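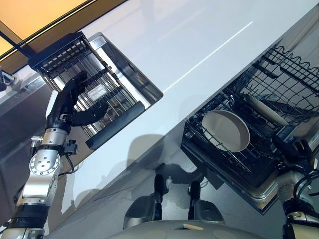

Vira wrote back within the hour that the wrist is never the problem, it's always the cable, and that I should stop taking the hand apart before I had at least moved the cable with my finger and watched the readings. I had sent her a long message about the left hand losing its grip halfway through a lift. Her answer was two lines.

Filed under: Workshop notes, Two-arm robot
5 min read

She was right, mostly. The left hand had been dropping out for 3 days. It would close on something, hold, and then go slack for a moment before the controller caught it and closed it again. With a plate you may get away with that. With a cutlery tray, which is heavy and has a rim the fingers have to curl over, you don't.

I started with the hand because the hand was easy to blame. I took the palm off the flange, cleaned both faces, put it back and tightened the bolts in a cross pattern. No change. I swapped the thumb from the spare hand. No change, and I lost an evening to it. Then Vira's message came, and I moved the cable with my finger. The readings dropped out every time I pushed it toward the elbow.

The cable leaves the side of the wrist in a loop and comes back to a small connector block on the arm. When Blair Morrison and I built the Skiltside kitchen we made that loop short, so it wouldn't catch on racks and drawer handles. It was fine for work straight out in front. But the dishwasher job has the left arm reaching up and across to the counter with the wrist turned well over, and at that angle the short loop was pulling on the plug.

What I did, in order:

Power off at the wall, both arms resting on the stand. Do not trust the pause button for this.

Pulled the plug and looked at the pins. One was slightly bent. I straightened it and it went back in without complaint, but I've ordered a new plug from Getberg anyway.

Made a new cable with a longer loop. I turned the wrist by hand to both ends of its travel before fixing anything down, and left a little slack at the worst point.

Moved the cable tie further down the arm so the tie takes the pull and the plug doesn't.

Ran the wrist through 400 turns with nothing in the hand. Zero dropouts. The old cable had managed 122 before the first one, and that was on a good day.

After that I zeroed the wrist again and went back to the real job. Left hand on the tray, right hand down at the rack. I keep the speed low for the first runs after any cable work and stand where I can reach the stop.

The longer loop does stick out more. Hatem Lamrani thinks it will snag on the rack tines sooner or later and wants a sleeve over it. I tried a piece of braided sleeve and it made the loop stiff, which put some of the pull back on the plug - so no sleeve for now. If it snags I'll write that up too.

The right arm has its cabling in a coil, and I haven't touched it. Its plug gets checked next, then the finger pads on both hands. I've added the push-the-cable test to the sheet by the door, above everything that needs a screwdriver.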